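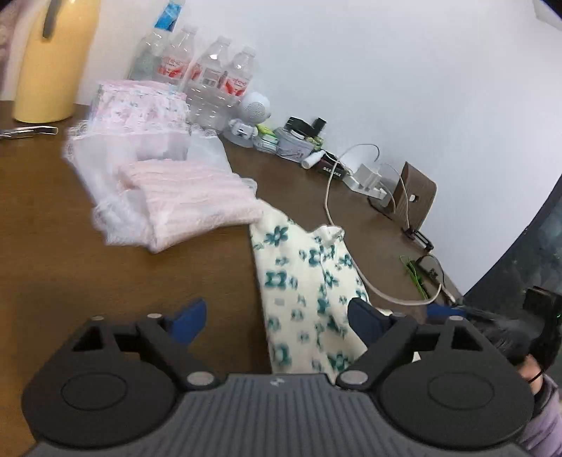
作業台。布もの、水のボトル、電源まわりの品など

卓上整理・仕分けスタッフ募集(パートタイム)
Flurkum 整理室/勤務地:Oluvden

募集の内容

Flurkumでは、個人宅や小さな事務所から預かった身の回りの品を仕分けし、箱に詰めて返送する仕事をしています。8月からの受け入れ分が増えるため、Oluvdenの整理室で働く方を3名募集します。

預かる品の多くは、引き出しの中身や机の上のものをそのまままとめた状態で届きます。布と充電器、飲み物と文具、薬の小袋とケーブルが同じ箱に入っていることも普通です。これを台の上に広げ、種類ごとに分け、一覧に記入し、指定の箱に入れるまでが担当の範囲です。家具の搬出、車の運転、依頼主宅への訪問はありません。

仕事の流れ

朝、棚から当日分の箱を取り、作業台に中身を出します。最初に、水や飲み物のボトル、液体の入った小瓶など、倒れたり漏れたりすると困るものを台の奥に寄せます。横になっている瓶はふたを確かめてから立ててください。

次に布ものを分けます。ハンカチ、端切れ、レースのついた薄い布、巾着などです。柄物は柄が見えるように外表に畳み、薄い布は厚い布の下に置かないようにします。洗濯やアイロンがけは行いません。しみやほつれがあれば、一覧の備考欄に場所を書きます。

未開封の袋に入った品(マスク、綿棒、個包装のものなど)は袋のまま扱います。開封済みのものは、依頼票に「処分可」の印があっても、その場で捨てずに黄色い札のかごに入れてください。判断は整理室の責任者が行います。

電源タップ、アダプター、充電器、ケーブル類は最後に分けます。作業中に通電させる必要はありません。差し込んだままのプラグは抜き、コードは軽く輪にして面ファスナーで留めます。何の部品か分からない細い電線や基板は、無理にほどかず、からまったまま透明な袋に入れ、「未確認」と書いた札を添えます。

置物、小さなスピーカー、木のスタンドなど、飾ってあったと思われるものは緩衝材で包みます。ピンセットのように先のとがった道具は、先端に厚紙を巻いてから工具の箱へ入れてください。

一覧の書き方

品名は見たままの言葉で書きます。「水筒、黄色、取っ手つき」「布、花柄」程度で十分です。銘柄や値段を調べる必要はありません。中身の分からない容器は「容器、中身未確認」とします。推測で品名を書くと、返送後の照合で手間が増えます。

1件あたりの点数は依頼によって大きく違います。小さな箱ひとつで終わるものもあれば、350点を超える依頼もあります。点数の多い依頼は2人で組み、読み上げる側と記入する側に分かれて進めます。途中で交代してもかまいません。

一覧の用紙はVondráček式の複写用紙を使っています。上の紙を依頼主に返し、下の紙を整理室で保管します。訂正するときは二重線を引き、横に頭文字を書いてください。修正液は使えません。

勤務条件

雇用形態:パートタイム(契約更新あり)
勤務地:Oluvden、Koduvier棟の1階、整理室
勤務日:週2日から。曜日は面談で決めます
勤務時間:午前9時から午後3時まで。途中に昼休憩があります
賃金:時給制。額は経験を考慮し、面談のときに書面でお伝えします
交通費:Oluvden市内からの通勤は全額支給
試用期間:最初の3週間。賃金は同額です

作業はほとんどが立ち仕事ですが、高さを変えられる椅子が台ごとにあり、一覧の記入は座って行えます。重い箱は台車で動かします。ひとりで持ち上げにくいものは、必ず声をかけてください。

応募できる方

19歳以上の方
週2日以上、午前9時から勤務できる方
日本語で一覧の記入ができる方。漢字に不安がある場合は、かなで書いてもかまいません
他人の持ち物を扱うことについて、守秘の誓約書に署名できる方

整理や収納の資格は問いません。倉庫、リネン室、古着店、図書室の返却棚など、物を分けて戻す仕事の経験があれば、応募書類に書いてください。

柔軟剤や香水の香りが残った布を扱う日があります。香りで体調を崩しやすい方は、事前にお知らせいただければ、布ものの担当から外します。細かいほこりも出ますので、マスクと薄手の手袋は整理室で用意しています。

服装と持ち物

袖口の広くない服と、かかとのある靴でお越しください。エプロンは貸し出します。指輪、長いネックレス、腕時計は、布に引っかかることがあるため作業前に外してロッカーに入れてください。レースは特に引っかかりやすく、これまでの破損の記録もほとんどが袖口か指輪によるものです。

飲み物は持ち込めますが、作業台には置かず、入口横の棚に置いてください。預かり品のボトルと混ざると一覧が合わなくなります。私物の充電器も同じ理由で、休憩室のコンセントを使ってください。携帯電話での撮影は禁止です。記録用の写真は責任者が撮ります。

研修

初日は責任者と一緒に箱をひとつ、最初から最後まで仕分けします。畳み方、コードのまとめ方、用紙の書き方はこのときに説明します。2回目からは経験者と同じ台に入り、慣れてきたら一台を受け持ちます。進み具合は人によって違うので、試用期間中に件数の目標は置いていません。

早く終わった日は、箱の組み立てや札の補充をお願いすることがあります。予定の時刻より前に帰っていただくことはなく、その分の賃金が減ることもありません。

応募方法

次の内容を紙一枚にまとめ、整理室の窓口に持参するか、郵送してください。書式は自由です。

氏名、連絡先
勤務できる曜日
これまでの仕事(簡単で結構です)
扱うのが苦手なもの、避けたい作業があればその内容

写真の貼付は不要です。書類を受け取ったあと、担当のElīna Kuuskから面談の日時をご連絡します。面談では、実際の作業台で少しだけ仕分けをしていただきます。採点のためのものではなく、仕事の様子を知っていただくための時間です。

見学だけの希望も受け付けています。預かり品の種類によってお入りいただけない日があるため、事前に窓口へお問い合わせください。

採用は面談の順に決め、3名がそろったところで締め切ります。いただいた書類は、採用に至らなかった場合は返送します。

宛先
Oluvden、Koduvier棟1階
Flurkum 整理室 採用担当 Elīna Kuusk
窓口の受付は午前10時から午後3時まで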